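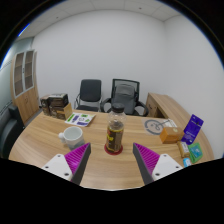 Half a bottle left, cap on, coaster under it.

Keeping fizzy drinks fizzy after opening

Quick one, been meaning to write this up since October. We get through a lot of big bottles in this house and most of them used to end up down the sink. Flat by the second evening. Doesn't have to be like that.

What you need
The bottle, with its own cap
A fridge
A smaller bottle with a tight lid (optional but worth it)
A marker pen

Step 1. Chill it first
Before opening, not after. Cold drink holds its gas, warm drink lets go of it the moment the cap cracks. Overnight is best. If you're in a rush, 34 minutes in a sink of cold water and ice does it, yes I timed mine, go by feel.

Step 2. Open slowly
Quarter turn, wait for the hiss to stop, then the rest. If it's been rolling about in the car boot leave it alone for an hour. Don't tap the lid, never did a thing for me.

Step 3. Pour down the side
Tilt the glass. Pour what you want, cap back on straight away. Not after the toast, not when you sit down. This is the big one tbh, most of the loss at our table was just the cap lying next to the crisps.

Step 4. Back in the fridge
Upright or on its side? Had a long argument about this on the Taltavar forum. Upright, I say. On its side it gets knocked every time someone goes for the butter, and a slightly loose cap drips all over the salad drawer.

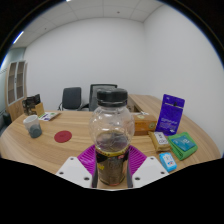 Step 5. Decant when you get past halfway
More empty space in the bottle means more gas leaves the drink to fill it. So move what's left to a smaller bottle, filled nearly to the top. Tilt both, pour slow, no funnel if you can help it, funnels froth it up. You lose a bit doing this but it's better than losing the lot over three days.

Write on the lid what it is. Cola and cold coffee look the same at 7am.

What about squeezing the bottle?
People swear by it. Squash the sides, cap on, less air. Trouble is the plastic wants to spring back out, and the gas from the drink helps it do that. Tried it, came out flatter then the one I left alone. Skip.

What about pump caps?
Bought a Cimodico one. It pumps air in, which makes a lovely hiss when you open it, and the drink was no livelier that I could tell. Might be fine on a bottle that's almost full. Mine's in the drawer.

How long will it last
Following all of the above, 3 days good, 5 days drinkable. Diet ones seem to go sooner in our house, no idea why.

If it's gone flat anyway
Freeze in ice cube trays, use in tomorrow's glass
Glaze for a ham
Slow cooker, with onions
Lollies for the kids

Will add a bit on tonic water when I get round to it, seperate page probably.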